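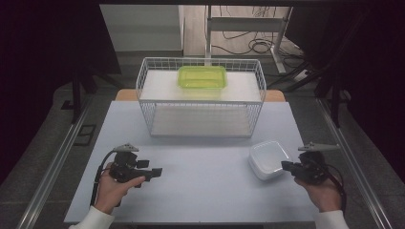 Week nine of the manipulation club, and we have stopped changing the hardware. Karabo Venter asked for a freeze two meetings ago and I argued against it. He was right. Every time we moved a mount or swapped a finger plate, the earlier recordings stopped matching the new ones, and we were training on a mix of two slightly different tools.

The task is the one we picked in May. There is a wire basket, a dish and a shallow tub. The tub has to end up in the dish, or the dish and the tub both have to end up in the basket, depending on which variant is being run. We call the first one Tindik and the second one Ruawai, for no reason that anyone wrote down. The competition rules allow up to four objects and we are using fewer. More objects means more ways to start an episode, and we don't have the hours to cover them.

As of Tuesday we have 610 episodes on disk. Of those, 140 are from before the freeze and have been moved to a separate folder. I have not deleted them. They may be usable for pretraining the vision part, where the exact finger geometry matters less, but I don't want them near the final training run.

Some notes on collection, mostly for the people joining next term.

An episode starts with both grippers low over the table, fingers slightly open, not touching anything. Hold that for a full second before moving. The script trims the start of each recording by looking for the first motion above a threshold, and if you are already drifting when recording begins, it cuts in the wrong place. I lost most of an evening's work this way in week three.

Move slower than feels natural. Rowena Abella plotted fingertip speed for everyone in the club, and the fast operators (I am one of them) produce trajectories with sharp corners that the model smooths over badly. Her own episodes are the slowest and also the ones the model reproduces best. She has since made a short practice routine: open, close, touch the rim of the dish, back off, repeat. Do it for a few minutes before recording anything you intend to keep.

Use both hands even when one would do. In the Tindik variant it is tempting to leave the left gripper parked and do the whole thing with the right. The model then learns that the left arm never moves, and when the tub lands out of reach on that side, it has nothing to copy. We now require a left-hand pick in at least half the episodes of each batch.

Check the cables. They need enough slack that turning your wrist does not pull on the connector. Two of the bad sessions so far were connector faults that looked like tracking faults, and I spent a long time recalibrating something that was fine.

The object placements come from a printed sheet. There are 14 starting layouts, and each batch runs through all of them in shuffled order. Before the sheet, everyone put the dish where it was easiest to reach, and the heat map of dish positions was one small blob to the right of the basket. It is still heavier on that side than I would like.

The tub is the harder object. It lets light through, and the depth estimate on its walls is poor. We considered wrapping it in tape. Karabo's view is that the test objects won't be wrapped in tape, so training on a wrapped one buys us a good number in our own room and nothing else. We left it as it is. The dish has a different problem with reflections, but the rim gives a clear enough edge that grasping it mostly works.

Current results, for the record. With the policy trained on the post-freeze data only, Ruawai completes a little more than half the time. Tindik is better. Most failures are in the release: the fingers open while the tub is still too high, and it lands on its edge and tips. I think this comes from how we record. A person feels the contact through the handle and lets go at the right height, and nothing in the data says what the person felt. There is a force sensor from Enix that would fit the finger plates, but fitting it would break the freeze. It goes on the list for after the competition – along with the new mounts, which Rowena has already drawn.

Training on the full set takes about nine hours on the machine we share with the Fostach team. They have it booked most afternoons, so we start at six in the evening and look at the curves the next morning. Please do not start a run without putting it in the booking sheet. Last week one of theirs was killed at hour seven by one of ours, and I had to go and apologize.

Next session is more Ruawai, left hand first, layouts nine through fourteen. Bring the printed sheet, because the copy in the room has coffee on it and layout twelve can't be read.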